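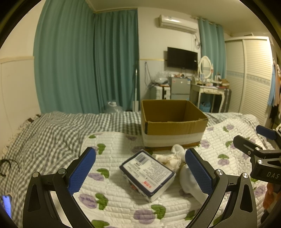 A package still in its plastic, on the bed

Amance House residents meeting
Minutes, 12/11/23
Ground floor lounge. Started late, key to the lounge was with the wrong floor again.

Last minutes
Agreed as read, with one fix. The hallway paint was "warm gray", not "warm gravy". Sorry.

Matters left over
Front door closer - done, still slams if the window on the landing is open. Leave it till spring.
Recycling labels - up. Blue lid bin has the wrong label, somebody to swap it with the other one.
Bike in the stairwell - still there. Note goes on it this week. If it hasn't moved by the next meeting it goes down to the basement.

Heating
Long one. Drustska came out for the boiler, looked at it, said the pump is on its way out and the pressure was low. Topped up the pressure. Quote for the pump hasn't come yet. Second floor says radiators are fine, top floor says lukewarm at best and the back bedrooms never get there. Top floor back rooms to bleed their radiators before we pay for another call out. Key is on the hook inside the meter cupboard, PLEASE put it back.

Question whether the timer can go on earlier. Now comes on at six and people on early shifts are leaving by then. Some against, on cost. Show of hands, earlier start carried, to be tried through the end of the month and then looked at against the bill. Anyone who is too hot can turn thier own radiator down, they all have valves now.

Space heaters came up. Fine in rooms, not in the hallway, not on the extension cords. Said before.

Money
Balance in the shared account is $216 after the light bulbs and the mat. Mat was more than we thought. The pump won't come out of that obviously. Landlord to be asked in writing who pays - the lease says "plant" and we all took that to include the boiler, but the office was vague on the phone. Letter to go before the quote comes, so they can't say we sat on it.
Monthly amount stays as it is. Two rooms behind, both have been spoken to, both said end of month.

Packages and mail
Worse every December. Packages piled on the radiator shelf, one soaked from the umbrella stand, a couple gone up to the wrong floor. Agreed:
Shelf by the mailboxes is for packages only. No shoes, no flyers.
If you take something up for a neighbor, text the group.
Anything there longer than a week, whoever sees it knocks on the door.
Don't sign for stuff if you don't know the name.
A locker was suggested. Price from Todevero is $200 for the small one, not counting fixing it to the wall. Too much now, bring back in April. Somebody asked if a secondhand one would do, nobody objected, keep an eye out.

Couriers leaving things at Cui next door. The restaurant is nice about it but they're busy from five on and don't want to be our front desk. Please stop putting them down as the safe place. Card and something from all of us to say thanks, collection jar is on the lounge shelf.

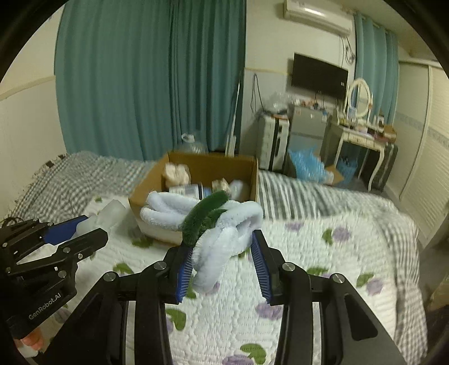 Also on mail - old tenants' letters. Stack is getting silly. Write "moved" on them and back in the mailbox, don't just move the stack from one end of the shelf to the other.

Laundry room
Dryer takes two goes to dry anything thick. Lint trap was full when checked, then it was fine, so empty the lint trap. Sign to go up at eye level, the one at knee level isn't working.
Sunday evenings are a jam. Sign up sheet tried before and it died after a couple weeks. Try again? Mixed. Left it that people take stuff out when it's finished and if not, the next person may put it in the basket on top. No piling it on the floor.
Detergent on the window ledge belongs to somebody. It's not communal.

Noise
Complaint about moving furniture after eleven. Reply was that it was one time, a bed being put together, and it won't happen again. Accepted.
Music from the second floor - much better, thank you.
Quiet hours stay the same over the holidays except New Year's Eve.

Holiday meal
Almost 70 people last year if you count everyone's friends, too many for the lounge, and the kitchen drain has not forgotten it. This year residents and one guest each. Potluck again. List on the fridge, write down what you're bringing so we don't get all rice. Mark anything with nuts. Big pot is missing, last seen on the top floor.
Cleanup the next morning, not "some time". Whoever cooks doesn't clean.
Lights for the front window, yes. Off when you go to bed.
Tree - small one, in a pot, so it can go outside after. Comes out of the jar and not the shared account.

People away
Three rooms empty over the break. Close windows, leave the heat on low, don't turn it off completely or the pipes on the north side will freeze like before. Take your food out of the shared fridge. If you want plants watered leave them in the lounge with a note, and not the key to your room.

Any other business
Wifi drops on the stairs side of the building. Router could move to the landing, need a longer cable. Measure first.
Mouse seen in the kitchen, or possibly the same mouse seen twice. Dry food in jars please. Traps to be asked for along with the boiler letter.
Smoke alarm on the top landing chirping. Battery.
Lounge chairs, one has a loose back leg. Turned to the wall for now, don't sit in it.

To do before next time
Letter to landlord, boiler and mice
Chase Drustska for the quote
Bleed top floor radiators
Note on bike
Lint sign, bin label, smoke alarm batery
Measure for cable

Next meeting after the break, date to go on the fridge. Closed when the pizza came.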